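Clearing the big table

Sep 16, 2025

The rule in our house used to be that the big table got cleared on Sunday night. It lasted until winter. By June there was a strip down one side that hadn't seen daylight since Easter, mostly rates notices and seed catalogues.

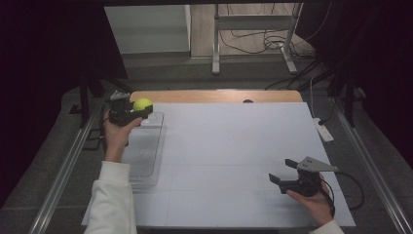
So I've gone back to doing it every evening, before the dishes. It takes 10 minutes if I don't stop to read anything. Paper goes in one tray, whatever belongs in the shed goes by the back door, and anything left over goes on the stairs for whoever walks past next.

The paper is the slow part. I worked through the backlog over two nights and filled a recycling bin. In it were 57 envelopes I'd kept because I thought the addresses might be useful, the manual for a Celell kettle we gave away, and a quote from Gilbert Fencing for $909 that expired last spring. I rang them about it. They'll honour the price if we go ahead before the end of September, so that one paid for the effort.

I tried a proper filing system years ago, with coloured tabs. I bought it in Korby the week we moved and labelled every folder. The trouble was having to decide where things went. Is the car insurance under car or under insurance? I now have 2 folders, one for things I need to do and one for things I have to keep, and I haven't lost a bill since.

The kids' school notes are still a mess. They come by email, by app and on paper, and the three versions don't always agree on the date. I've started writing them straight on the calendar and binning the paper the same night — the Lollano excursion form was the exception, as it needed a signature.

Next is the cupboard under the stairs. It has the vacuum, the Christmas lights, a tent with no pegs and a box marked "cords". I'm leaving the cords until the weather warms up.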